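About Jumton

We mend, alter and occasionally rescue clothes. We also teach other people to do it, which our accountant regards as a peculiar way to run a mending business.

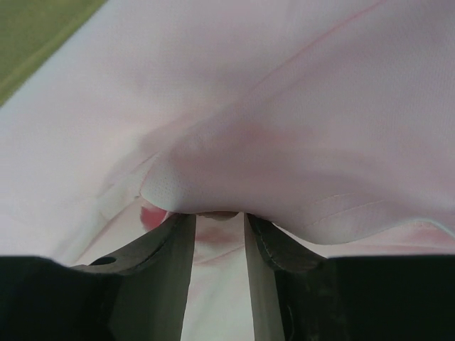 How we started

Jumton was founded by Bahman Mohammadi, who had spent eleven years fitting suits for a department store and had grown tired of telling people that a jacket would 'settle'. Jackets do not settle. He rented the ground floor of a former seed merchant's on Lukumay Street, bought two sewing machines from a school that was closing its textiles room, and put a sign in the window saying REPAIRS. For the first month, most of the people who came in wanted their phones looked at. The sign now says CLOTHES REPAIRS.

The name comes from a misprint. Bahman had ordered labels reading 'Jumpton', after the village where his mother-in-law lives, and 336 of them arrived without the p. Reprinting cost more than the registration fee, so the company was registered to match the labels. His mother-in-law has been told it is a tribute.

What we do

Hems, zips, linings, cuffs, darning, taking in, letting out, and the careful removal of things other people have ironed on. We work on most fabrics. Fine knits and sheer cloth take longer and cost a little more, as they snag if you look at them in the wrong mood, and a seam that shows through from the other side has to be tidy on both.

We don't do leather, wetsuits or wedding dresses with fewer than four weeks to go. That last rule has been broken five times, always by Bahman, who then goes about the shop sighing as though somebody else had agreed to it.

Prices are on the wall by the counter and they are the same for everyone. If a repair is going to cost more than the garment is worth, we will say so once. After that it's your cardigan and your business.

The classes

We run evening classes upstairs in a room called Grarna, after the paint company whose calendar was hanging there when we moved in. Each course lasts six weeks. The beginners' one covers threading a machine, sewing on a button that stays on, turning up trousers to matching lengths, and a zip. The zip is in week five, and attendance in week six is a little lower.

So far 182 people have finished the beginners' course. A fair number have gone on to the intermediate one, where the subject is mostly linings and the language is worse. You don't need your own machine for either. You do need something to practise on, preferably something you can bear to lose. One man brought his best shirt to the first session and now owns a very good tea towel.

There's a stretch fabrics workshop in May, for anyone who has ever tried to hem jersey at home and ended up with a wavy edge like a lasagne sheet. It lasts a day and includes lunch, which is soup.

Who works here

There are seven of us. Three are on the machines, two do hand work, one runs the counter, and Bahman goes between all of them with a cup of tea he never finishes. Our longest-serving member of staff is the big industrial machine in the back, an Istden, which is older than the building's wiring and louder than the bus. It sews through denim without complaint and through silk without mercy, so it is only given denim.

We take one trainee a year and pay them properly. They begin with unpicking. Most arrive thinking this is a chore we have saved up for them, and by the second month they have opinions about seam rippers.

Uncollected items

We send two reminders and keep finished work for 124 days. It was meant to be 120, but somebody typed it wrong on the tickets and we had already printed them (see labels, above). After that, things go to the charity shop across the road, where several customers have since bought their own trousers back. The hem was praised.

Finding us

We're on the corner of Lukumay Street, 300 metres uphill from the station. The door sticks in wet weather, so push harder than seems polite. Small repairs don't need an appointment. For fittings, please ring first, and bring the shoes you intend to wear – the ones you came in don't count, unless it's that sort of wedding.

Page last updated 31/05/2026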